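Closing corrective actions - notes for talk, afternoon slot
Gladys Mabula, quality, Zollberg

Mic check. Water. Clicker on left side, laptop sleeps if you leave it so tap it.

Open. Name, Zollberg, we make hinges and latches for kitchen cabinets, the soft close kind. Quality dept is me, Salim Shemweta and whoever is on rotation from production. Salim sends his regards, he did half of these slides and all of the charts. If a chart is wrong email him.

Start with the number. 108 open corrective actions last November. Let it sit on screen. Don't explain yet. Ask for hands, who has a list like that. Wait for hands. Then: the oldest one on ours was about a label printer we no longer owned.

SLIDE 2 - where they came from
Mostly customer complaints, then internal audits, then the stuff people log because a manager said "log it". That third group is the one to talk about. Anything anyone was annoyed by became a corrective action. Squeaky door to goods-in, corrective action. Wrong gloves delivered, corrective action. Same form, same five boxes, same due date of 30 days, same red cell when it went over.

Say: the red cells stopped meaning anything. Everything was red. We had a monthly meeting where we read the red cells out loud. It took a whole morning. I ran that meeting, so I can be rude about it.

SLIDE 3 - correction vs corrective action
Go slow here even if time is short. Half the room will know it, half will nod and not know it.
Correction = fix the thing in front of you. Sort the batch, reprint the label, send the customer new parts.
Corrective action = do something about the cause so it doesnt come back.
Our form had one box for both. So people wrote "batch sorted, operator told" and wanted it closed. And we closed it! Then the same thing came back in spring and got a new number.

Example, Lalteo complaint. Lalteo buys the narrow hinge from us. Cups out of square on a pallet of 800. We sorted the pallet, replaced the bad ones, retrained the operator, closed. Came back. Sorted, retrained, closed. Same operator got retrained on a job she has done longer than I've been at the company. She was very polite about it. Third time Salim went and stood at the press for a shift and found the locating pin was being changed at tool clean and put back with whichever pin was in the drawer. Two pins in the drawer, almost same diameter. Fix was throw one pin away and put the right one on the tool drawing.

Pause. (They usually laugh at the pin.)

Point is not that Salim is clever. Well he is. Point is the form never asked anyone to go and stand there.

SLIDE 4 - what we did first: sorting the pile
Took the whole list, printed it, on paper, cut into strips. Three heaps on the canteen table. Real corrective action / just a correction, do it and forget / not ours or not real anymore.
Rule for the sort: if none of us could say in one sentence what would happen if we dropped it, it went in heap three. Some arguments. Purchasing argued about the gloves for a long time.
83 came off the list in one afternoon. They were NOT closed as effective, be clear on this, somebody always asks. Closed as "reclassified" with a line saying why and who agreed. Initials on it. Keep the strips if you like, we scanned ours.

Auditor reaction: she asked to see the rule, asked to see five of them, read the lines, moved on. What she did not like was the other thing, next slide.

SLIDE 5 - effectiveness check
We had a box "effective Y/N". Filled in same day as the action. Every one said Y. She picked one, asked what we looked at to say Y, and I had nothing. Got a finding for it, deserved it.

Now: when you open the action you write down what you will look at later and when. Before you fix anything. Like "no out of square cups in final inspection over the next ten batches". Batches not days, important, because some products we only run every few months and 30 days later there's been no production at all and of course there are no defects. Stress this one. If they remember one thing from this talk it's batches not days.

Different person does the check than the person who did the action. In a small plant this is awkward, I know. We swap with maintenence, they check ours and we check theirs.

SLIDE 6 - the new form
One page. Show it. Dont read it out.
Bits to point at:
- What happened, in the words of whoever saw it. No tidying up by quality.
- What did we do right away, by who.
- Could it be anywhere else (other product, other line, stock, customer's shelf)
- Did someone go and look. Name, time of day. Night shift counts, night shift is where you learn things
- Cause. You are not allowed to write "human error" or "operator to be more careful". The form gets bounced. People got cross, then stopped.
- Check: what, when, who

Somebody will ask re 5 whys. We use it, loosely. Sometimes it's 2 whys and sometimes you run out of road and have to go run a trial. Don't pad it to five. I've seen fives where the last one is "because management", fine, what do I do with that.

Fishbone: we own a nice laminated one. Skip unless asked.

SLIDE 7 - due dates
No more standard 30 days. Owner picks a date and has to say it to their own boss. Can move it once, then it comes to the Tuesday meeting - no, take that out, we moved the meeting. Comes to the weekly meeting. Ten minutes, standing up, by the board outside the tool room. Only overdue ones and new ones. Nothing gets read aloud.

SLIDE 8 - suppliers
Same thing upstream. Sjögren story if time, they do our springs. We used to send them an eight page form and a deadline and they'd send back eight pages of nothing very nicely formatted. Called them instead. Their quality guy said nobody had rung him in years. He sent photos of the coiler that same day and the cause was plain in the second one, the guide was worn. Now first contact is a phone call, then the one page form, and they fill in it while we talk.
Doesnt work with every supplier. One (don't name) still sends back "operator retrained" each time. We are finding a second source.

SLIDE 9 - software
Expect the question so do it before they ask. We track in Puko, which our IT set up for maintenance tickets and we borrowed. Before that a spreadsheet. The spreadsheet was fine. The tool was never the trouble. Puko does reminders, thats the one thing I'd miss. It also lets you reopen a closed one and keeps the old number, so a repeat shows up as a repeat. Big deal for us. Under the spreadsheet the Lalteo thing was three different numbers and looked like three small problems.

SLIDE 10 - what went wrong
Be fair here.
First few months people stopped logging things. They figured if I only want real ones I don't want to hear it. Bad. Had to put out a plain notebook at each line for the small stuff, supervisors clear it weekly. Should have done that from day one.
Also I bounced too many forms at the start and with too much red pen. Salim told me. Toned it down, now I walk over and ask.
And management review wanted the old chart back, the count of open actions. Graph goes down so all good. We show repeats now as well, because the count alone can be pushed down by anyone with a mouse. Took two reviews for them to get used to it.

SLIDE 11 - if you want to try it monday
(change wording, "next week")
Print list. Cut strips. Sort with production in the room, not quality on its own. Split the box on your form. Write the check before the fix. Ban the phrase human error. Put a notebook out.
Thats it, you dont need a project for this.

If short on time drop 8 and 9. If long, tell the gloves story in full, they ordered size small for the whole plant.

Handouts by the door, form is on there, take it, change the logo. My email at the bottom, I answer slowly.

Thanks. Questions. Repeat each one into the mic, the back row couldnt hear last time.

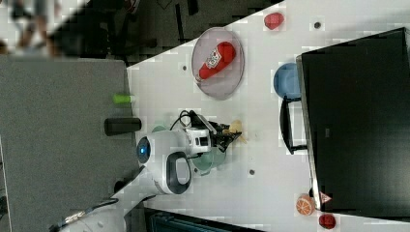
Who should own a corrective action when the cause sits in another department?

The department that can change the cause should own it, even if quality opened the form. Agree it with them in person before their name goes on it, and leave the effectiveness check with someone outside that department.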